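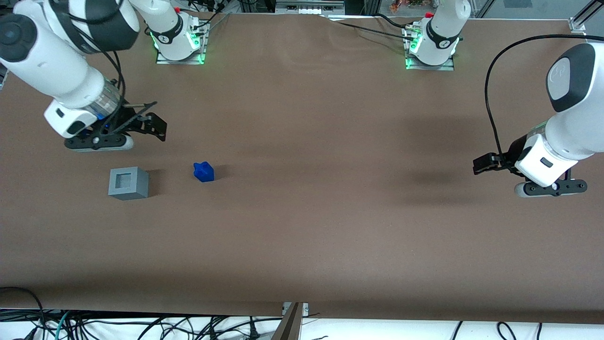 Aldana Godoy
Redatora técnica e revisora de manuais
Agosto

Passei as últimas semanas a rever a numeração de peças de um manual de manutenção da Plevholm. O documento tem 622 referências, herdadas de três folhas de cálculo diferentes, e o trabalho obrigou-me a pôr por escrito algumas regras que até aqui aplicava de memória.

A primeira diz respeito ao significado. Um código de peça pode ser semântico (os caracteres indicam família, material, dimensão) ou sequencial (um número atribuído por ordem de criação). O código semântico agrada a quem o inventa, porque se lê sem consultar nada. O problema surge quando a peça muda. Se o terceiro carácter indica o material e o fornecedor passa de latão a aço, ou se altera o código e se perde o histórico, ou se mantém e o código passa a mentir. No manual da Plevholm encontrei 83 referências neste segundo caso.

O código sequencial não tem esse defeito, mas exige uma descrição bem escrita ao lado. A descrição deve começar pelo substantivo: «parafuso, cabeça cilíndrica, M4», e nunca «M4 cabeça cilíndrica». Parece pormenor de arquivo, mas numa lista ordenada alfabeticamente a segunda forma espalha os parafusos por várias páginas.

Houda Belhaj, com quem partilhei a primeira versão, defende um meio-termo: um prefixo de família com duas letras e o resto sequencial. Acabei por adotar essa solução. A família raramente muda durante a vida de uma peça, e o prefixo ajuda no armazém, onde as descrições são truncadas pelo sistema de etiquetas.

Sobre os caracteres: excluí as letras I, O, Q e S. As três primeiras confundem-se com algarismos ou entre si; o S confunde-se com o 5 em impressão térmica gasta. Excluí também os zeros à esquerda, que as folhas de cálculo eliminam sem aviso – foi assim que duas juntas da antiga lista Krasniqi ficaram com a mesma referência. A série começa agora em 1001.

A revisão é outra fonte de erros. A regra habitual é forma, ajuste e função: se a peça nova substitui a antiga nos três aspetos, mantém o número e sobe o índice de revisão; se falha num deles, recebe número novo. Amr Cherkaoui chamou-me a atenção para um caso que a regra não resolve bem, o das peças permutáveis num só sentido. A nova serve nas máquinas antigas, a antiga não serve nas novas. Optei por número novo e uma linha de substituição no quadro, com seta simples.

Falta decidir o que fazer aos conjuntos. Neste momento, 85 referências designam kits cujo conteúdo só está descrito numa nota de rodapé. Prefiro uma tabela própria, com quantidade por componente, ainda que o manual cresça. Na segunda-feira envio a proposta e depois publico aqui o modelo da tabela, sem os dados do cliente.

Quem usar outro critério para a permutabilidade pode escrever-me. Interessam-me sobretudo exemplos de listas com mais de dez anos de uso.

Contacto | © Aldana Godoy. Todos os direitos reservados | Voltar ao topo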